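Friday, wash bench notebook

Shrinkage run on the Badcombe yarn, second lot. Started 11, Urszula on the drum, me on the tape.

Swatches cut and marked before lunch. Cold cycle first, then the 30. Forgot to zero the scale on the first one so dry weight for swatch A is no good, redo Monday. Rest are fine.

Length after cold: 96 percent of start, all three close together. Width worse than length, same as lot one. Rónán thinks its the rib pulling in, I think it's the tension on the Vema machine. He can bet me a coffee.

Pilling: 68 min in the box, no change from the last grade. Cuffs not tested, ran out of cuff.

Detergent was the Sterutby liquid, NOT the powder. Write it on the card this time!! Mairéad spent half of July chasing that one.

Folded knit, pale pink, on the black padding:

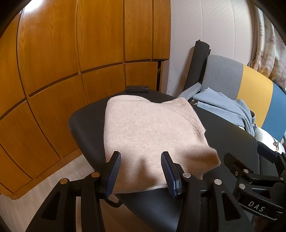
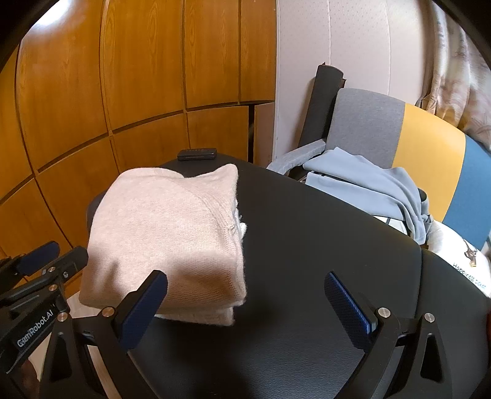
Still to do. Steam the B set flat, no pinning, and measure again after a night on the rack. Ultan wants the numbers in the shared sheet, not on paper, so someone has to type teh lot of them. Drain hose on drum 3 is dripping again, towel under it for now. Ask Catríona if Ríos ever sent the dye card. If not, ring them before the next batch goes in.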